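Simulated demonstrations, second pass

The January collection gave us 2902 usable episodes out of a target of 4000. Most of the losses came from the reset script, which spawned objects partly inside the table mesh and let the solver throw them off it. Forough Ghasemi rewrote the spawn check, and the discard rate is now low enough to ignore.

We also changed what counts as an episode. Halley, our recorder, used to start logging at first contact. It now starts at reset and stops at 600 steps, so the approach is kept – the policy trained on the old set was poor at exactly that part.

Wood grain and lighting are randomised per episode. 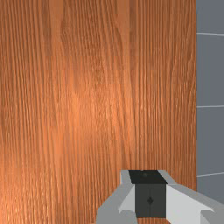

Shirin Karimi wants 300 episodes per texture before we compare anything, and I agree with her. Until then the validation curves are mostly noise. Camera pose stays fixed for this pass. Depth is stored at half resolution, which Halley handles badly when the run is resumed, so restart from a clean directory.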